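Reading time: 6 minutes

August, late evening

I have been meaning to write this down all week and every time I sat with the notebook somebody rang, or the kettle went, or I found one more thing that needed moving from one side of the house to the other. So tonight I have turned the phone over on its face and I am going to get it all on paper before I forget how it went.

The back room is nearly done. I say nearly because I have been saying it since June, but this time I can walk from the door to the cabinet without turning sideways, and that is a kind of progress I can feel in my hips. Aarti came over in the morning with a bag of rolls and her sleeves already pushed up, and she said we would start with the clothes and we would not stop to look at anything. We stopped to look at everything. She held up the old wool skirt I wore to Vendula's wedding and we were both gone for half an hour, talking about the rain that day and the cake that leaned, and how Dinesh drove the whole way there with the parking brake on and blamed the smell on the cows.

What I had forgotten is how much black I own. I must have bought nothing else for a stretch of years. Black shirts, black trousers, a black cardigan with a pocket gone, another black cardigan I bought to replace it and then never wore out of loyalty to the first. Sorting black from black under that ceiling light is miserable work and I kept calling things navy and Aarti kept carrying them to the window and shaking her head at me. In the end we made the rule that if I could not remember wearing it, it went to Poppy for the charity table, and if I could remember, it went in the wash and we would argue about it afterwards when it was clean. Most of it went in the wash. I am weak about clothes.

The move itself is still six weeks off, and the quote from Semwal came through while we were eating the rolls. It was 2775 for the van and the two men, which made me put my roll down. The other one was 2606 but they wanted us to do our own stairs, and with my knee and Dinesh's back that is not a saving, that is a hospital visit. I said I would think about it, and Aarti said I had been thinking about it since spring and would I please just call them. So I called them. They want 1000 down by the end of the month and the rest on the day, and the girl on the phone was very sweet and asked if we had a piano. I wish we had a piano!

After lunch I had a go at the boxes. I am not a natural packer - my mother could fit a kitchen into a suitcase and I could fill a truck with one drawer. I start with good intentions and tissue paper and by the third box I am pushing things in with my elbow. Sneha told me last winter, when she moved to Foritz, that the trick is to write on the side and never on the lid, seeing as the lid is the first thing you put another box on top of. I thought of her every time I uncapped the marker. I miss her more than I expected to. She used to come by in the evenings with nothing particular to say and stay until ten, and the house has never quite got used to her not doing it, and I suppose the new house won't know to miss her at all, which made me a bit sad for a minute over the tape.

Vendula called in the middle of all this to ask whether I still had the big blue dish, and I said yes, and then I could not find it, and then I remembered I had lent it to her. She laughed so hard she had to put me down on the counter. I could hear her telling somebody in the next room.

It got very close by four o'clock. There was no air coming in off the street at all, so we did the last hour slowly, sitting down for as much of it as we could, and Aarti told me about her nephew's new job at Sonda and his landlord and his landlord's dog. I like working next to somebody who talks. The pile seems to go down by itself.

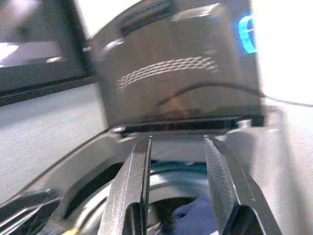
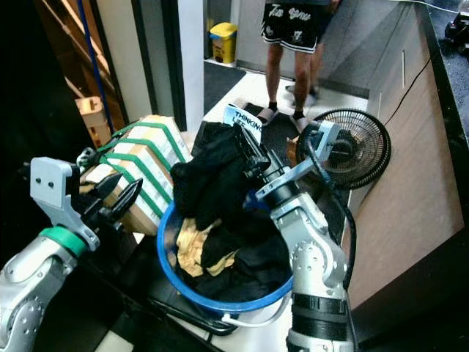 Notebook 6, continued

Looking at the blue basket again, I had clean forgotten about the mustard thing in with all that black. I am almost sure it is the top I bought in Jistska the summer the ferry broke down, and if it is then it is staying, whatever Aarti says, even if it only ever gets worn for gardening. I will have to dig it out and check the collar.

Tomorrow I must find the other roll of tape, ring Poppy about when she can take the bags, and measure the cabinet, as Dinesh is convinced it won't go round the bend in the new hallway and I am convinced it will. He has offered to bet me a dinner on it. I have taken the bet and I have already chosen the restaurant.

My knee is aching and it is past eleven. The window is open and there is a little breeze now, at last, so I am going to leave the notebook here on the arm of the chair and go up.

Last updated: August

Contact | Copyright | Back to top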